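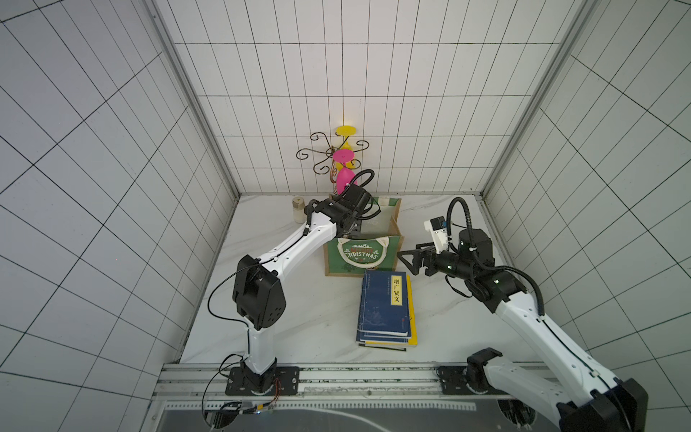
Speaker notes – "Asking for help at the right moment", project meeting talk

Good morning, everyone, and thank you for having me on so early in the programme. I'm Thilini Wijesinghe, and most of what I'm going to talk about was done together with Asanka Bhattacharjee and Malsha Chowdhury. Malsha is in the second row, so please save the hard questions for her!

(Leave the opening slide up while people find seats. Start once the door is shut.)

The setup first. Two arms on one rail, a tiled box, and a floor full of things you might find in anybody's house. We call the rig Getard, and you'll hear me say that name a lot. On this slide you've got a jute Christmas bag, a stack of books with 增广贤文 on the top cover, two wine glasses hanging in a wrought-iron holder, and a little jar with a lid. The left gripper is over the mouth of the bag and the right one is open beside it, above the books.

I'd like you to look at the left gripper for a moment, and then at how near it is to the pink glass. That is the kind of closeness this talk is about. A person reaching for a bag would tuck their elbow in and think no more of it. Our policy has to learn that from people showing it, and people are rather inconsistent teachers – I include myself.

(Pause. Sip of water. Next slide.)

So, the method. We train on demonstrations in the ordinary way, and we train a second, much smaller model alongside, called Troketell. Its only job is to say how unsure the first one is at each step. When the doubt goes above a set level, both arms stop and a person takes over, does the awkward bit, and hands control back. Those short corrections go into the next round of training.

We began with 80 full demonstrations per task and compared two ways of adding to them. One group got 50 more full demonstrations. The other got 50 short corrections, each taken where Troketell had asked for one. We ran 18 trials per task for each group, with the objects moved between trials.

(Slow down here, the table is small. Read the columns out.)

The corrections group did better on the bag tasks and on anything near the glasses. On the books there was no real difference, and I'd sooner tell you so now than have Latifa Kabbaj ask me at the end. Our guess is that the books need a steady grip more than careful timing, but we haven't tested that yet.

One thing that bothered us in February was Troketell stopping too often. Przemysław Sobczak suggested looking at doubt over 9 steps together, where we had been judging each step alone, and the needless stops dropped a good deal. Thank you, Przemysław, I still owe you lunch.

(If time is short, skip the threshold plots and go to open problems.)

Open problems: the stopping level is still set by hand for each task, and when both arms are working close together we can't always tell which of them the doubt belongs to. Asanka has started on the second one. Questions now, please, and the plots are in the spare slides if anyone wants them.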